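The Pouring Room

The job at Prerkness was pouring. Imani Nyanda had been told this at the interview, but she had thought it was a manner of speaking.

She sat on a stool with the handle of the controller in her right hand, and when she moved her hand the arm moved. She took the small container down to the bowl, filled it, lifted it, tipped it out again. Then she pressed the pedal with her left foot to say that the example was finished, and pressed it twice if the example was bad. A good one went into the set. A bad one went in as well, under a different heading.

The target was 1522 examples by the end of October. When she started, the counter on the screen said 3.

"Who did the first three?" she asked.

"Vallejo," said the supervisor. "He went to Zirkton. More money, and it's folding shirts."

The supervisor was a tall woman called Mrs Fovatby who had run a bakery before this and still got up at four. She explained the rules on the first morning. The pours had to be different from each other. High ones, low ones, slow ones, ones from the left. If every example was the same, the model would learn one movement and fall apart as soon as somebody shifted the bowl. Imani was to shift the bowl herself, a little, every so often. She was not to be too careful.

"What do I do about what gets spilt?"

"Sweep up when it bothers you. It needs to see a bit of mess."

It bothered Imani by ten o'clock. She had been brought up in a house where you wiped the table before you sat down at it as well as after. She lasted until lunch and then asked for a brush, and Mrs Fovatby gave her one without looking up.

By the second week she had stopped asking for it. She did ninety pours on a good day and sixty on a bad one, and the bad ones were mostly bad because of her wrist. She learned that the grains came out in a lump if she tipped quickly and ran down the outside if she tipped slowly. Between the two there was a way of doing it, a sort of roll and then a small shake, which she had never decided on. She noticed it one afternoon when she was watching herself on the playback. It took her a moment to think where she had seen it before.

It was how her mother put tea in the pot. Her mother never owned a caddy spoon. She used the lid of the tin, and she rolled it over and gave it a shake at the end to get the last leaves off, and she spilt some every time and pushed it off the side into her palm. She had been dead for five years. 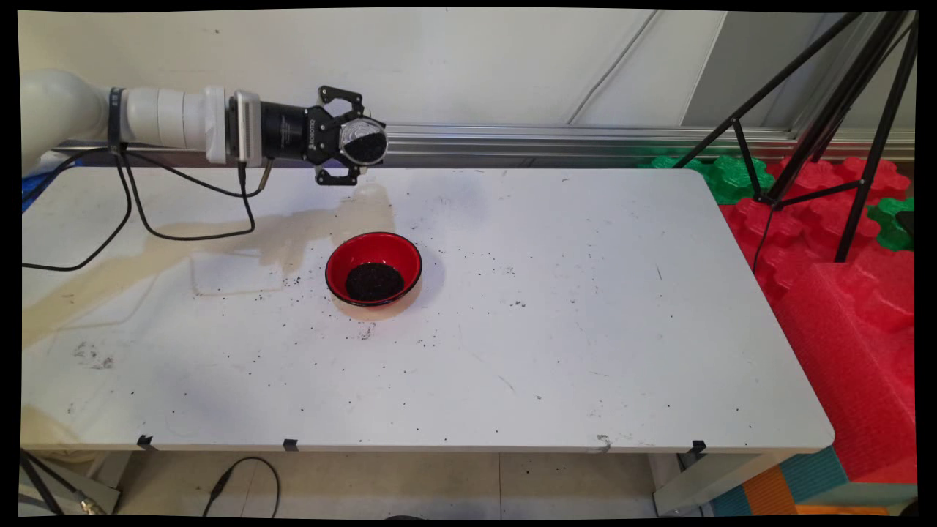

Imani said nothing to anyone about it. She went on working and tried for a day or so to pour some other way, and the other ways felt like putting on somebody else's coat. The pours were worse too. She pressed the pedal twice more often on that day than on any other. On the next she went back to the roll and the shake.

The first training run was on Tuesday, July 19, 2022, which people remember because of the heat. The trains were running slowly or not running, and two of the engineers never got in at all. Mrs Fovatby had every door in the building propped open. The counter stood at 1220, which was ahead of plan, and the people upstairs wanted to see something.

So Imani put the controller down on the stool and stood against the wall with her arms folded. One of the engineers who had got in, a young man with a wet flannel round his neck, started the thing from his laptop.

The arm did nothing. Then it went down to the bowl, not very straight, and pushed the container into the heap and brought it up. It stopped above the bowl. It stopped for long enough that the engineer leaned over to look at his screen.

It rolled the container over and let the grains fall, and when they had fallen it gave a small shake.

"That's odd," said the engineer. "What's it doing there, at the end?"

"It's getting the last bit off," said Imani.

"It doesn't need to. The cup's empty by then, near enough. We could trim that out." He played it back and counted under his breath. "It's most of a second. Over a whole day that adds up."

"Is it wrong?"

"It isn't wrong. It's only slow."

He ran it again, and then again with the bowl moved towards the wall. It missed with half the load and the grains skated across the table. It gave the shake all the same. Mrs Fovatby had come in from the corridor with a glass of water and stood drinking it.

"Leave it in," she said.

"It's a habit," said the engineer. "It's picked up somebody's habit."

"I know what it is. I taught eleven girls to ice a bun and every one of them finished it the way I do. Leave it in until somebody upstairs complains."

He shrugged and wrote something down. It was too hot to argue. He ran it a few more times for the record, and the people from upstairs came down and watched one good pour and one poor one and asked when it would be able to do liquids. Then they went back up to where the fan was.

Imani stayed after the others had gone. There was no train until seven and it was no cooler outside. She sat on the stool for a time with the controller in her lap. Then she got up and started the program herself, as she had seen the young man do – it was only two keys – and watched it from the side, where her mother's kitchen door would have been.

Down, and up, and the wait. The roll. The shake.

A few grains went wide and lay on the table. She put out her hand, once the arm had gone back to its place, and pushed them along to the edge and off it into her palm. She looked for somewhere to put them. In the end she put them back in the bowl.

On the Wednesday the trains were still bad and she was late. The engineer had left a note on the screen asking for three hundred more, with the bowl nearer the wall if possible, as that was where it was weakest. Imani moved the bowl. She flexed her wrist a few times and took hold of the handle.

"You could do some without the shake," said Mrs Fovatby from the doorway. "If you wanted. For variety."

"I could," said Imani.

She did four without it, and then her foot found the pedal and she went on with the rest.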